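Equipment Planner, Household Tasks Group
Ternwood, Akley site. Full time, on site. Reports to Umut Kurtuluş.

Ternwood teaches robots to do laundry. We are looking for a person to decide what we buy so that we can go on doing it, what we stop buying, and where on earth it goes when it arrives.

Up to now our purchasing method has been that whoever is most annoyed places the order. This has given us a well-stocked room and a spreadsheet with 3178 lines, two of which have a column for expected service life filled in. Ataberk Sönmez has kept the thing alive since September, on top of the job he was hired for, and he would like his evenings back. 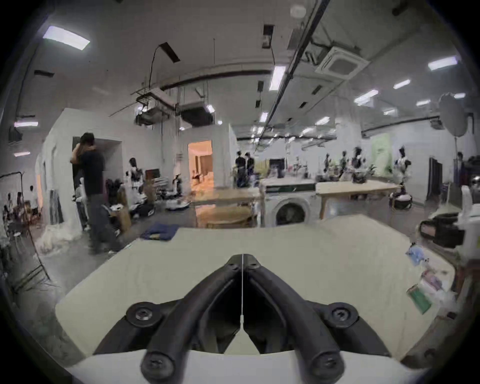 The main room at Akley, with the washing machine between the two work tables.

What you would do

You would own the equipment budget for the group. That covers hand-held grippers, robot bases, monitors, tables, chargers, cables, and a surprising amount of clothing. The big items get plenty of attention already, mostly from people who want to drive them. The small ones are where the money leaks out. A gripper that is down for want of a spare finger costs us the operator's hours as well, and our present spares policy is to take one off the gripper next to it.

You would write the plan for the coming year. We expect to add 60 more hand-held grippers, and we have yet to agree on whether to order them all at once from Hosoda or in two lots, with a pause in between to find out what breaks. There are strong feelings on both sides and very little arithmetic. You would bring the arithmetic.

You would also sit with operators while they fold things. We mean this. The last planner worked from the quotes alone and bought table covers that fit no table we own.
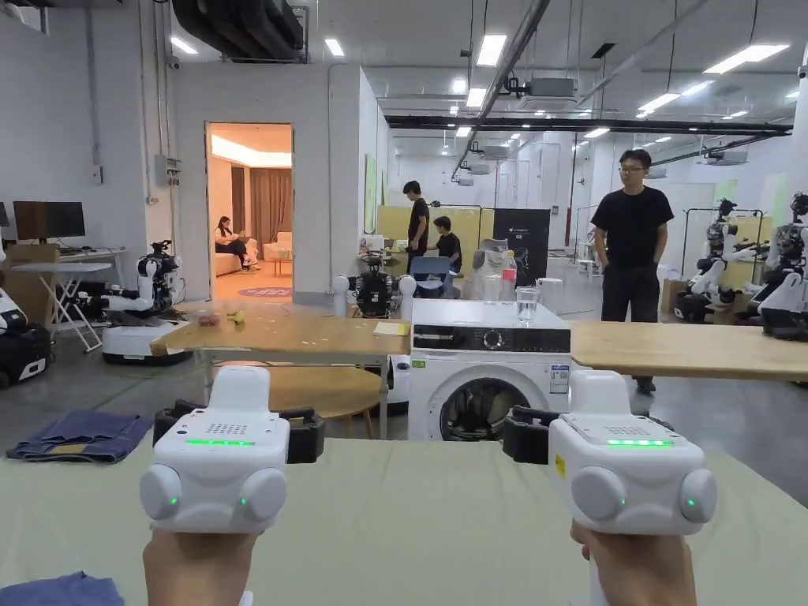 Grippers in both hands at the folding table, jeans to the left.

What we are looking for

Some years of buying equipment for a lab, a workshop, a hospital, a theater, a ship, or anywhere else that things wear out and people complain. You don't need a robotics background. You do need to be able to ask an engineer what a part is for and keep asking until the answer contains a number.

You should be comfortable with lead times, service contracts and depreciation, and able to explain the last of these to somebody holding a screwdriver. You should be willing to say no to Umut. He has asked us to put that in writing.

Experience with a proper inventory system would be very welcome. We bought one, Berden, and it has 200 items in it, all entered on the first afternoon.
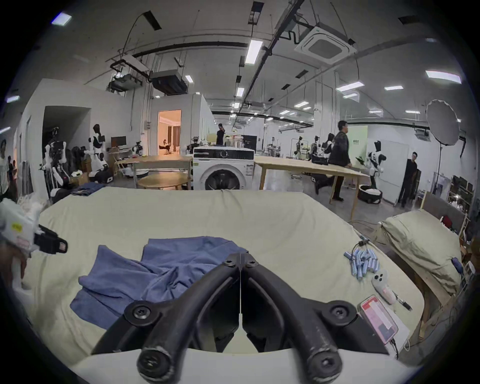 Please add that whoever takes this needs to budget for batteries and chargers as their own line, Ataberk wrote when we passed the draft around. They always get filed under miscellaneous, and then miscellaneous is bigger than the robots.

Noted, and added. Miscellaneous will be yours as well. You may abolish it if you can. 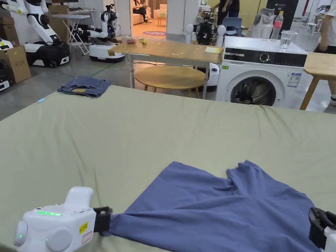
There is one part of the work that candidates tend to underrate, and that is clothing. Shirts and jeans are consumables to us. They get folded, pulled about and folded again, and at some point they have to be replaced by shirts and jeans that behave like the ones in people's homes. Someone has to decide when, and how many, and defend the figure to accounting without blushing.

Pay and terms

Permanent contract after a trial period, salary according to experience, a training allowance, and a desk of your own, which you will be asked to requisition.

How to apply

Send a resume and one page on the worst purchase you ever made and what it cost in the end. No cover letter. Applications go to Umut Kurtuluş at Ternwood, Akley, and close on December 15, 2021. Interviews take half a day and include a budget exercise using our real spreadsheet, so please eat first.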